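Search this site Search Clear

The pot that ate my desk (and how I got it back)

By Retno Sopacua

I have owned desks with drawers, desks with cubbyholes and one enormous thing called the Kesow that had a pull-out shelf for a typewriter I didn't own. I filled every one of them. So when the magazine asked me to write about keeping a desk clear I laughed out loud on the bus, and then I said yes, because I'd just read Jytte Laxdal's little book on the subject and was feeling brave.

Jytte's rule is lovely and maddening. You get a plain top, you get one pot, and whatever won't go in the pot lives somewhere else. That's it! She used to fit out reading rooms, and she told me on the phone that people spend 400 pounds on a desk and then never see the surface again. I looked at mine while she was talking. I could see a bit of it, near the lamp.

We started with the pot, as that was the bit I could afford. I'd had my eye on a tall glass one from Clellano, but Jytte is firmly against glass (you see the fluff at the bottom and it makes you sad). She likes a straight-sided pot in a quiet colour, cream for preference, with some ridges to get hold of. Ridges also hide ink, she says. I tried it at home with a mug first and hated it. The handle was always pointing at me. 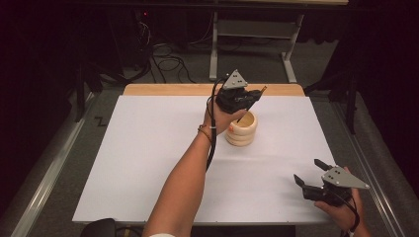 Height matters more than I'd thought, too. A pot that's too short lets everything flop outwards like tired tulips, and in one that's too deep the stubby pencils sink and you have to tip the lot out to find them. I did this so often in June that my neighbour asked if I was playing dice. Mersha do a decent one with a weighted base, and Istar's is cheaper but tips if you look at it. I've ended up with the Mersha — after a long sulk about the Clellano.

Then there's the top itself. Mine used to be dark brown and I loved it, but things vanish on dark brown. I once lost a black fountain pen for a whole weekend and it was right in front of me. Jytte swears by white with a strip of pale wood at the edge, so it doesn't feel like the dentist's. White does show every speck of dust, I'll warn you now, and I have become a person who owns a special cloth. But put one dark green pencil down on a white desk and you can find it from the doorway, and I can't tell you how much that has done for my temper.

Pencils! I had to be strict about pencils. I have kept every one I've been given since school, including a bundle of hotel ones that don't really write. The rule I've settled on is that a pencil stays if it has its rubber and I like the feel of it, and the rest go in a biscuit tin for the children next door. I'm fondest of the dark glossy sort with a gold band at the end. They look smart even when they've been chewed. 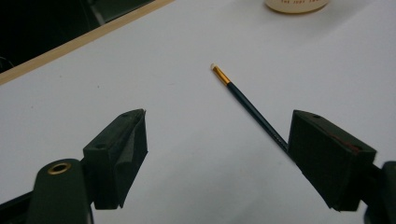
Putting it all back at night

It takes me 5 minutes, and I do it while the kettle boils. Pencils go in rubber end up, so the points don't get me when I reach across for the phone. Anything flat goes in the tray on the shelf, and the scissors hang on a nail. I do cheat a bit with the stapler, which sits behind the lamp, and if Jytte ever visits I shall be moving it.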